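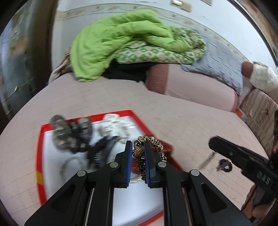 CONDEDVILLE, March. Grultico, the home storage and hair accessory shop on Bretthorpe Street, will open a drop-in sorting service this month for customers who want help putting their hair accessories in order. The service grew out of home visits the shop has been making over the winter, where staff sort scrunchies, claw clips, headbands and small pins on a bed or table in the customer's own room. A white tray with a red border holds the pieces during sorting, as with the leopard-print scrunchie, the floral one and the black claw clip seen at one such visit. Small items such as spring-like pins and thin hair ties are handled last.

The service will run from the back counter of the shop. Customers bring their accessories in a bag or box and sit down with a member of staff for up to 50 minutes. Everything is tipped out, sorted by type, and put back into storage the customer already owns or into a box bought at the shop. Buying a box is not required.

"Most people keep all of it in one drawer," said Inmaculada Tejada, owner of Grultico. "They buy another pack of hair ties when they can't find the ones they have. We would like them to be able to find the ones they have."

The method was worked out by Amparo Mateos, who joined the shop as its home visit organizer. Accessories are first separated into fabric and hard pieces. Fabric pieces are then split into satin, cotton and everything else. Satin scrunchies are kept away from claw clips, whose teeth can pull threads in the cloth. Headbands are laid flat or hung on a rail. Anything with stretched elastic is set aside for the customer to look at again before it is thrown out.

"Prints make it easier," Mateos said. "If you remember that you own one with cherries on it, you go looking for that one. Plain black ties all look alike, so we put those in a small jar together and leave it at that."
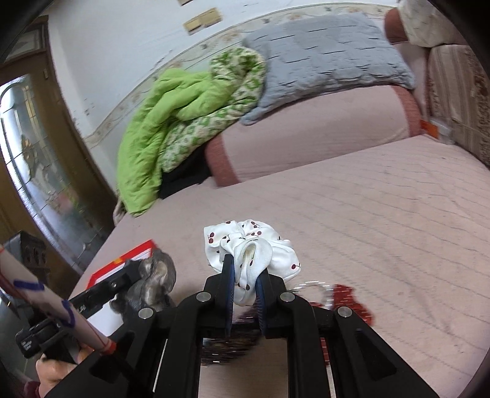
A white satin scrunchie printed with dark red cherries, from a Grultico home visit.

During the winter home visits, staff sorted 435 pieces for 7 households in Condedville and Cuesta. Scrunchies and hair ties made up the largest group. Customers chose to keep most of what was sorted. Pieces they did not want were returned to them in a paper bag, and the shop does not resell or collect used accessories.

Home visits will continue alongside the drop-in service. A visit takes about 4 hours and can cover a dresser, a vanity or a child's room as well as hair accessories. Customers are asked to clear a bed or a large table beforehand and to leave drawers as they are. Staff bring their own trays and labels.

Milagros Barrios, a Cuesta resident who had a home visit for the room her two daughters share, said the mornings had become shorter. "Each of them has her own box now. They still argue over the satin ones."

Drop-in sorting will be offered in the afternoon, beginning at 2 p.m., with the last customer seated at 5 p.m. No appointment is needed, but people with more than one large bag are asked to call ahead so that a longer table can be set up. Children are welcome with an adult. The back counter can be reached without steps from the parking lot side.

Retno Subramaniam, who manages the shop floor, will run the drop-in counter. Nuria Mateos will take bookings for home visits. Customers with existing bookings do not need to do anything, and the terms they were given will stay the same.

Grultico sells boxes, drawer dividers, hooks, rails and hair accessories from its shop in Condedville. Questions about either service can be asked at the front counter during opening hours.

Media contact: Nuria Mateos, Grultico, Condedville

Last updated: March

Print this page
E-mail this page

Recent releases
Grultico extends home visits to Cuesta
New drawer dividers in three widths
Bretthorpe Street shop reopens rear entrance
Winter hours at the Condedville shop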